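Informe de avance, 4/1/26
Programa de meriendas escolares Talorley

Durante el periodo se atendió a 145 alumnos y se distribuyeron 2.392 raciones, conforme al calendario acordado.

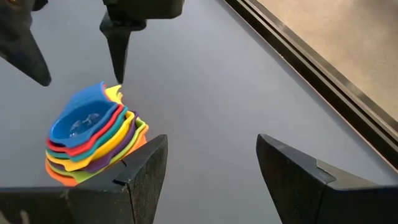 La compra de fruta se adjudicó a Urkar por un año. Hortensia Medina supervisa las entregas.

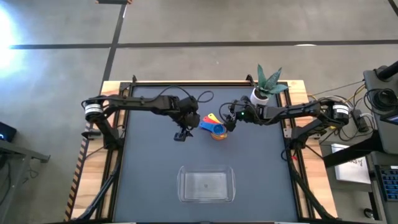
*Mesa de madera con tapete gris oscuro.*

Queda pendiente la formación de 50 familias, prevista para agosto. 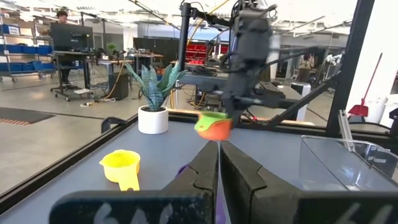

Se ha ejecutado el 60 % del presupuesto. Se solicita autorizar el segundo desembolso.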